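Household > Money and Paperwork > Church Giving

Keeping Track of Church and Ministry Giving at Home

Most families who give to a church or a TV or radio ministry do it in several ways at once. There is the envelope on Sunday, a monthly amount taken from the checking account, and a bag of clothes or canned goods when there is a drive. By December it is hard to remember what went where. These tips are for keeping it straight with a notebook, a folder and a few minutes a week.

Start with one notebook

Any lined notebook will do. Give each month its own page and rule four columns: date, who it went to, how it was paid, and amount. Write the entry the same day. A spreadsheet is fine too, but only if you open it every week.

Keep the notebook where you fill the envelopes. Ours is in the kitchen drawer with the stamps, and the pen is tied to it with string.

- Write the check number in the "how paid" column.
- For cash, write "cash" and the envelope number if your church uses numbered envelopes. Loose cash in the plate leaves no record, so use an envelope every time.
- For online gifts, print the confirmation page or save it in one email folder named for the year.

Clothes and household goods

Donated goods are the part people forget to write down. Sort everything before it leaves the house. Lay the pieces out on a bed, check them for stains and missing buttons, and empty the pockets. Make the list while you sort, one line per item, with a word on condition.

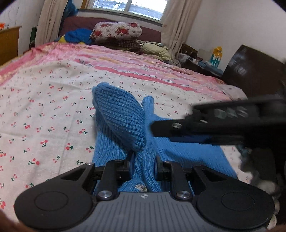 Put what you think each item would sell for at a thrift store, and go low. What you paid for it new does not matter. Ask for a dated receipt at the drop-off and staple your list to it. Many church drives do not hand out receipts unless you ask, and a box left on the steps after hours will not get one at all.

Wash everything first, and fold it - do not stuff it. Knits go at the bottom of a box, laid flat. Shoes go in a separate bag, tied in pairs. Leave hangers off unless the church wants them.

Recurring gifts

A small monthly gift to a broadcast ministry is easy to start and easy to forget. Last spring I went through our bank statements and found 7 automatic payments. Two were to ministries we no longer watched, and together they had come to 138 dollars over the year. We stopped one and moved the other to our own church in Tusbridge.

Once a year, do the same:

- Print three months of bank and card statements.
- Mark every gift with a highlighter.
- Look up each name you do not recognize before you call the bank. The name on the statement is often not the name on the program.
- Write the cancellation date in the notebook and check that the next statement agrees with it.

If a letter asks for an extra gift by a certain day, put it in the folder and look at it again after 9 days. If you still want to give, send the check then.

Before giving a large amount

We treat 300 dollars as a large gift. Yours may be more or less, but pick a figure and write it inside the cover. Over that amount, ask for the yearly financial statement first. Churches are not all required to publish one, and some will share it only with members. Read the lines for salaries, travel and property, and write down any questions before you phone.

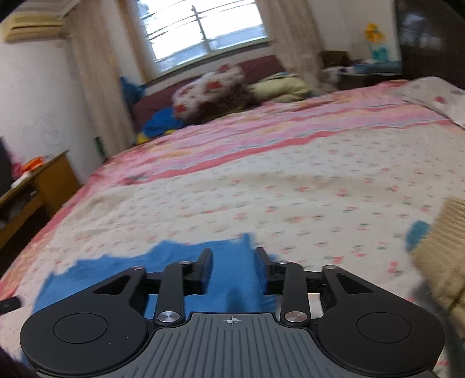 The year-end folder

Use one large envelope per year. Into it go the giving statements from each church or ministry, the goods receipts with their lists, and the notebook pages if yours tear out cleanly.

Compare each statement with your own totals as soon as it comes. Mistakes are usually a gift posted to the wrong family or a late December check counted in the next year. Call the church office with the check number and the date and ask for a corrected copy.

Check the current tax rules, or ask whoever does your return, before throwing any of it out. Old envelopes can go in a shoebox on the closet shelf with the year facing out.

Contact us | Page updated April 2024 | Copyright Tusbridge Household Pages | Back to top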